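Kitchen Talk > Coffee & Tea > Beans, Storage & Small Stuff

Double-wall glass for keeping beans on the counter?

sitdale_mo
Ok so my grinder holds about nothing and I'm sick of fighting with the bag clip every morning. I've started pouring a couple days' worth of beans into one of those double-walled glass cups and scooping from that. Looks great, takes two seconds. My aunt Maureen Bickerstaff (serious tea person, so grain of salt) says I'm ruining them. Am I?

grindhouse404
You're not ruining them but you're not helping them either. No lid, light from every side. I'd go back to the bag, squeeze the air out and put up with the clip.

Rosalía Goicoechea
Oh come on, it's two days! I've done this for ages with a Furnival dark roast and I can't taste any difference between the first cup and the last. Now if it was two weeks, sure.

grindhouse404
Dark roast is exactly where I notice it. All that oil on the outside.

sitdale_mo
It is a dark roast, haha. My other thing is the spoon. I like having it out on its own little glass dish so it isn't rolling around on the white table, but it does take up space.

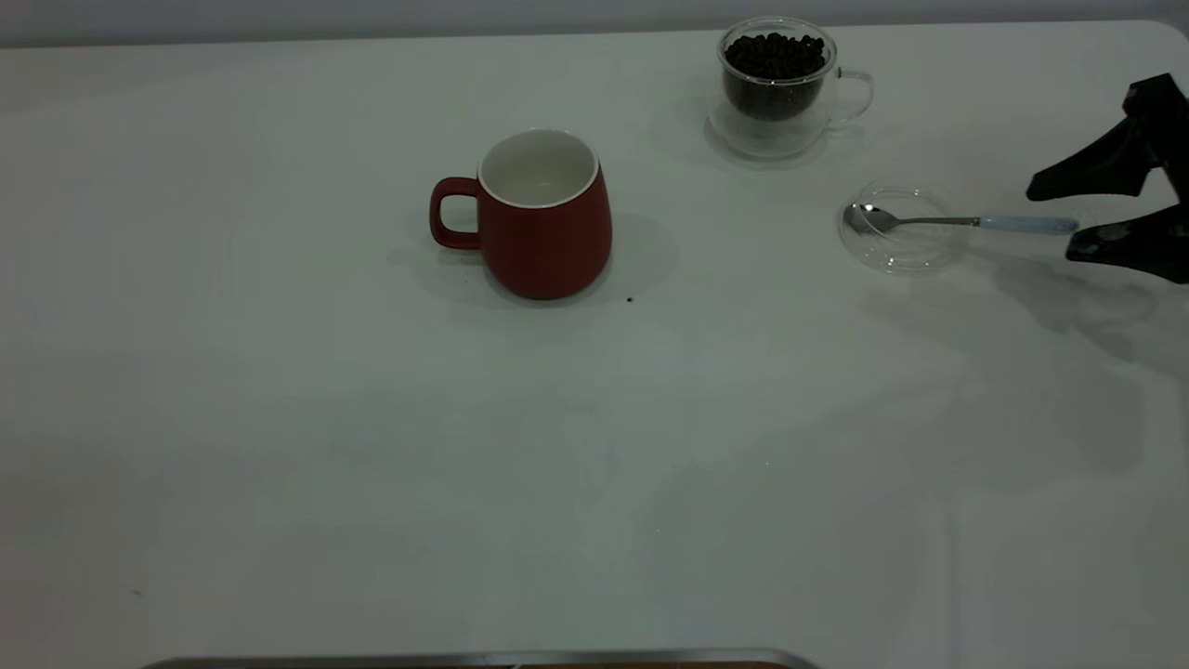 Spoon with the blue handle, on its dish.
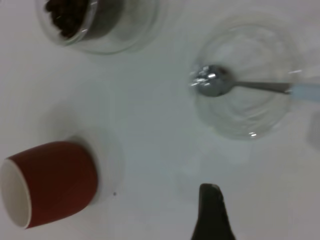 clurner_kate
How many beans do you put in for one mug?

sitdale_mo
Two heaped teaspoons per mug, then I grind the lot. My mugs are on the small side so go up a bit if yours aren't.

grindhouse404
Please buy a scale. A heaped teaspoon of beans is whatever your hand felt like doing that morning.

Rosalía Goicoechea
Some of us like whatever our hand felt like doing that morning!! I have a scale, it lives in the drawer under the dish towels and comes out for bread.

clurner_kate
Siding with the scale on this one, sorry. I went from "why is this bitter" to a decent cup once I started weighing. But I like the spoon on a dish, I use an old saucer for that and it saves me wiping the counter.

mugs_and_more
Nobody's talking about the red mug so I will. I love that color with the white inside. I've got a set of green ones from Sastau that are white inside too and they show every stain, so I soak them in baking soda and hot water for 60 minutes and then scrub with the soft side of the sponge.

sitdale_mo
Trying that tonight, thanks! And fine, I'll do one week with the bag and one week with the glass and see if I can tell. Maureen has offered to pour so I won't know which is which.

grindhouse404
Same grind, same water, or it doesn't count.

Contact us | Forum rules | Back to top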